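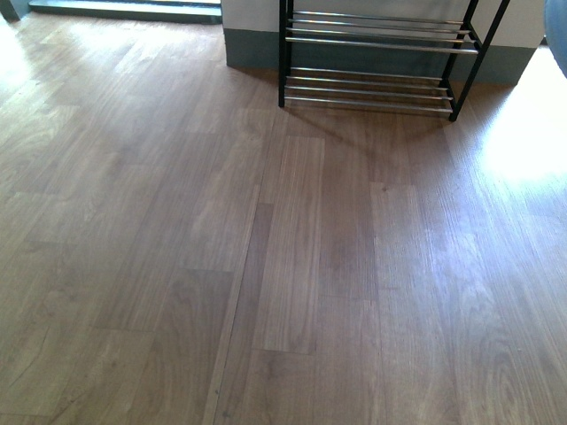

Prerkenik Shoe Rack Set
README, maintained by the Esetis student robotics club

Contents
396 episodes of one household task: place shoes on a two-tier rack. Episodes are grouped by shoe type. Total size on the club server is 1621 files, including calibration and notes.

Task definition
An episode begins with the rack empty. Shoes start on the floor in front of it, in any orientation. Pairs go side by side, toes to the wall. Either tier is allowed.

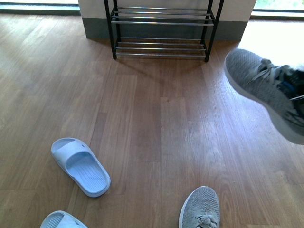
A shoe that falls between the bars counts as a drop – mark it in the notes and keep the episode. Restart only if the rack itself moves.

Known issues
Direct sun washes out part of the floor on the right. Exposure was left on auto until January and fixed after that. Do not mix the two groups when training the Celora baseline.
Laces are not labeled.

Splits
Split 4 is held out for the spring competition. Split 2 has duplicate notes files – use the newer ones.

Contact
Labels: Consuelo Xolalpa
Server access and loader scripts: Birdie Pennington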